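Garras de mão com cubos de marcadores: o rastreamento se perde quando me aproximo do objeto

Fórum da comunidade > Automação e robótica > Ensino por demonstração

storn_oficina
Publicado em setembro

Estou montando um conjunto de demonstrações para ensinar um braço a fazer tarefas simples de arrumação: endireitar uma cadeira, recolher um pano, pôr um objeto pequeno de volta na caixa. Não uso teleoperação. Gravo com duas garras de mão, uma em cada mão, com armação de metal e um cubo com marcadores em preto e branco por cima de cada uma. Uma câmera presa na cabeça filma tudo e depois o programa calcula a posição das garras a partir dos cubos. O projeto se chama Lamthorpe, para quem acompanhou a conversa anterior aqui no fórum.

O problema é o seguinte. Quando as garras estão à frente do corpo e com espaço em volta, a trajetória sai limpa. Quando levo as duas para perto de uma cadeira, com um braço de cada lado, o cubo da direita começa a pular. A posição salta, volta, salta de novo, e a orientação às vezes se inverte durante vários quadros seguidos. O cubo da esquerda também falha, mas menos.

Das 34 demonstrações que gravei com a cadeira, 21 têm pelo menos um salto desse tipo. O filtro que eu aplico depois corrige os saltos curtos, mas nos longos ele inventa uma curva suave que eu não fiz com a mão, e isso me parece pior do que jogar fora.

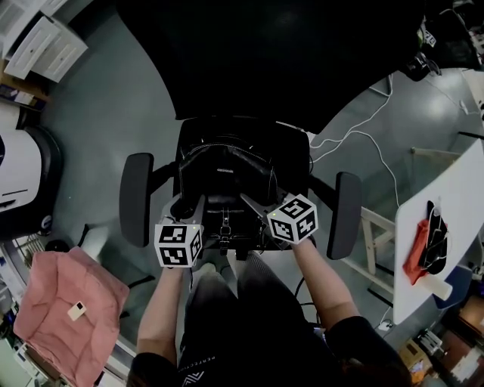 Já tentei aumentar a luz da sala e trocar a ordem de gravação, sem diferença. Os marcadores foram impressos em casa, em papel comum, e colados nas faces. A calibração da câmera é a mesma desde o começo do projeto. A câmera está em foco automático, se isso importa.

Minhas dúvidas:

Isso é oclusão, reflexo ou erro de calibração? Como eu separo uma coisa da outra sem regravar tudo?

Vale a pena passar para controle remoto nas tarefas com móveis e deixar as garras de mão só para a mesa?

Com quantas demonstrações boas dá para treinar uma primeira versão? Eu tinha planejado 200 e, nesse ritmo de descarte, vou demorar muito.

thaweesak_lab

Pelo que você descreve, são dois problemas diferentes misturados, e dá para separar com as gravações que você já tem.

Os saltos de posição curtos costumam vir de cantos mal detectados. A inversão de orientação é outra coisa. Quando a câmera vê uma única face do cubo e quase de frente, existem duas soluções de pose com erro muito parecido, e o programa escolhe ora uma, ora outra. Quem grava com câmera na cabeça olha as garras de cima, então é comum ficar só a face superior visível, ou a superior e uma fatia fina de uma lateral. Perto da cadeira você provavelmente muda o ângulo dos punhos e perde as faces laterais. Não é um defeito da câmera.

Para verificar, grave no arquivo de saída quantas faces foram detectadas em cada quadro e o erro de reprojeção. Depois desenhe as duas curvas junto com a trajetória. Se a inversão aparece sempre nos trechos com uma face só, está explicado. Se aparece também com duas ou três faces e erro alto, desconfie da geometria do cubo: marcador colado torto, tamanho medido errado, ou a ordem das faces trocada no arquivo de configuração. Esse último caso já me custou uma tarde. Funcionava bem até eu girar o punho.

O que eu faria, nesta ordem:

Trave o foco. Foco automático altera um pouco a distância focal efetiva quando o objeto muda de distância, e a calibração deixa de valer. Depois de travar, refaça a calibração, com o padrão na mesma distância em que as mãos trabalham.

Resolva a pose usando os cantos de todas as faces visíveis num único cálculo. Muitos programas prontos calculam face por face e tiram a média, e aí uma face ruim estraga o resultado.

Nos trechos com uma face só, use a pose do quadro anterior como ponto de partida e rejeite a solução que exige uma rotação impossível para um punho humano entre dois quadros.

Marque como inválido todo trecho com mais de 6 quadros seguidos sem detecção confiável. Não interpole esses trechos. Corte a demonstração ali ou descarte.

Sobre o papel comum: ele ondula com o tempo, principalmente nas bordas. Imprima em papel adesivo fosco, ou cole o papel numa placa rígida e depois no cubo. Deixe uma margem branca em volta do quadrado preto, porque sem ela a detecção falha contra fundo escuro. Móvel preto atrás do cubo é exatamente essa situação.

Quanto à quantidade, depende da variação. Com a cadeira sempre no mesmo lugar você treina alguma coisa com poucas gravações, mas ela só vai funcionar naquele lugar. Eu prefiro menos demonstrações com a cadeira em posições e ângulos diferentes. Treine com as 13 limpas que você já tem só para conferir se o caminho todo funciona, da gravação até o braço se mexer. Não espere bom desempenho.

zurnley_pt

No meu caso foi a luz. Tinha uma lâmpada bem em cima e os marcadores brilhavam. Troquei por papel fosco e melhorou muito. Teste isso primeiro que é barato.

automacao_caseira

Trabalho com teleoperação e respondo só essa parte.

Passar para controle remoto elimina o problema dos cubos, já que as posições vêm das juntas do próprio robô. Também elimina um problema que você ainda não encontrou: com a garra de mão, o seu braço faz movimentos que o braço do robô talvez não alcance. Com cadeira isso aparece bastante, porque a pessoa contorna o apoio de braço com o cotovelo sem pensar, e o robô tem outro cotovelo. Antes de descartar ou aprovar uma gravação, passe a trajetória pela cinemática inversa do seu robô e veja se existe solução do começo ao fim.

O custo é o tempo. Nas nossas tarefas, operar à distância é bem mais lento do que fazer com a mão, e quem opera cansa. A pessoa também hesita muito, para no meio, corrige, e o modelo aprende as pausas. Nós cortamos as pausas longas antes de treinar. Outro ponto é a força: sem retorno tátil o operador tende a apertar demais ou a empurrar o móvel sem perceber.

Eu não trocaria tudo. Grave a maior parte com as garras de mão, depois de resolver a questão dos marcadores, e faça um grupo menor por controle remoto com o robô diante da cadeira de verdade. Esse grupo menor serve para corrigir o que a primeira versão errar. Quando o robô estiver a ponto de falhar, o operador assume, termina a tarefa, e aquele trecho entra no treinamento.

Só tome cuidado para as duas fontes usarem a mesma referência de coordenadas e a mesma taxa de amostragem. No Storncombe juntamos dados com taxas diferentes e o braço ficou com movimento aos trancos até alguém olhar os carimbos de tempo.

storn_oficina

Obrigado. Registrei o número de faces por quadro, como sugerido, e quase todas as inversões caem nos trechos com uma face só. Achei também um marcador com a margem branca cortada no cubo da direita. Vou reimprimir em adesivo fosco, travar o foco e calibrar de novo.

A checagem pela cinemática inversa eu não fazia. Rodei nas 13 limpas e duas não têm solução no trecho final, quando a mão passa por cima do apoio. Vou regravar essas com o punho mais baixo.

Fica faltando decidir o que fazer com as gravações que têm um salto só, bem no início. Por enquanto estou cortando o começo e guardando o resto numa pasta separada.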